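4. The Clearing-Up Task

4.1 Why rubbish

The first version of the course had students stacking coloured blocks. Blocks are cheap, they are the same every year, and they look good on the department's website. They also taught our students very little, as the people who design blocks for robots have already done most of the robot's work. Every face is flat, every edge is straight, and a block that has been dropped is still the same block. By the second year the project groups were passing each other a settings file that stacked the lot without anyone having to think, and we were giving it good marks.

For the run reported in this paper we therefore replaced the blocks with litter. Each group was asked to have a two-armed station clear a table of the sort of thing people leave behind after lunch: foil, paper cups, used paper, food wrappers. The written task was one sentence long, "leave the table as you would wish to find it", and we refused to add to it for the first week. This was felt to be unfair. Several groups asked for a list of what counted as rubbish, and one asked whether a cup with nothing in it was rubbish or just a cup. We had no good answer and said so in the handout that followed.

4.2 Groups and stations

The class had 18 students, split into 4 groups. The groups were told to choose names and did so with more care than they gave to their first reports: Patton, Ferkari, Bogale and Bulomach. We have kept the names here, partly so that readers can follow a group from one section to the next and partly because the students asked.

All the groups shared the same lab and booked time at the arms in slots of 40 minutes. In theory a slot was enough for setting up, a few practice runs and one marked run. In practice most of a slot went on finding out what the group before had changed. We had asked for a written log to be kept at the station. The early pages of this log are detailed and polite. The later ones are mostly initials.

During a marked run, students could stand where they liked so long as they kept their hands away from the table, and one member of the group had to stay within reach of the stop button. They were not allowed to tidy the items between attempts. If the arm crushed a cup, the next attempt began with a crushed cup.

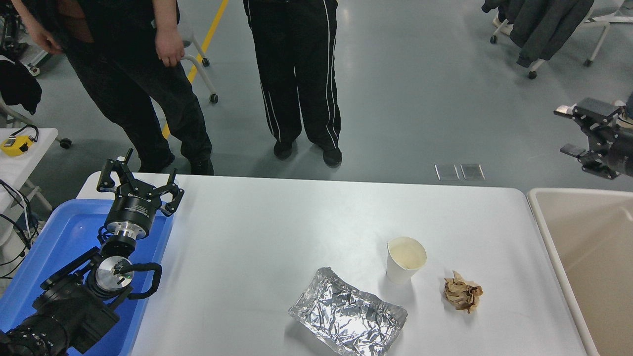 This last rule caused more argument than any other part of the course. Bogale put it to us in writing that a task which gets harder each time you fail at it is not a fair test of anything. We think it is a fair test of clearing a table. We did give way on one point: a group could ask for new items at the start of a slot, provided that all the items were replaced and not only the ones that had gone badly.

4.3 What the students tried

All four groups began in the same way, by treating each item as a small box and telling the gripper to close on the middle of it. This works for a cup if the grip is gentle. It works for a ball of paper nearly always, paper being a forgiving material that has usually been crushed once already. With foil it works in the sense that the foil ends up in the hand, though seldom in the shape it had before, and the next camera reading then fails to recognise what the hand is holding.

Patton spent two weeks on this last problem. They reasoned that if the foil could be picked up by one edge it would keep its shape, and they wrote a careful piece of code to find the edge. The code was good at finding edges. It found them on the foil, on the table and on one student's sleeve. Their final report describes the method as "promising in the absence of other objects", and we have quoted that line to every class since.

Ferkari took the opposite view and decided that the shape of rubbish is of no interest to anyone. Their arm closed firmly on whatever was nearest, lifted it, and let go over the bin. It was not pretty to watch, and the cups suffered badly. It was also the only entry at the halfway review that cleared a table from start to finish, and it forced us to admit that nothing in our marking scheme objected to it.

Bulomach were the only group to use both arms together by choice, one to hold a thing still and the other to take it. They were slower than everyone else throughout. Their hand-overs between the arms took up most of their code and most of their slots, and two of their marked runs ended with the arms holding the same cup and each waiting for the other to let go. Polyxeni Michailidis, who ran the lab sessions, recorded the first of these in the log as "a draw".

Bogale, having lost the argument about tidying, built their whole entry round it. They sorted the items by how much harm a failed attempt would do, and went for the least fragile first. Paper came first, then the foil, with cups left to the end. None of the single steps was new, and the grip they used was more or less the one they had started with. Even so, the change of order did more for them than any change of grip did for anyone else. We had not thought of it ourselves, a fact the group was kind enough to mention only once in their talk.

4.4 Marking and complaints

Marked runs were judged by one of the authors, standing at the side with a sheet of paper. An item counted as cleared if it was in the bin when the arms came to rest. It did not count if it was on the floor, on the rim of the bin, or still in the hand. We had left the last of these out of the first handout, and Ferkari noticed before we did.

At the end of the course we gave out a short form, and 13 students returned it. Most said that the task was harder than they had expected and that they would rather do it again than go back to blocks. The most common complaint was the length of the slots, followed by the state in which other groups had left the station. No student complained about the state in which their own group had left it. Two asked that next year's task involve something clean.

We would draw one caution from these replies. The students who did not return the form were mainly those who had done the least work at the arms, and we cannot say whether the task put them off or whether they would have stayed at the back with any task. The blocks course had its own quiet members, and we never gave them a form at all.

The order in which the groups picked up their items, and how it changed over the marked runs, is taken up in Section 5.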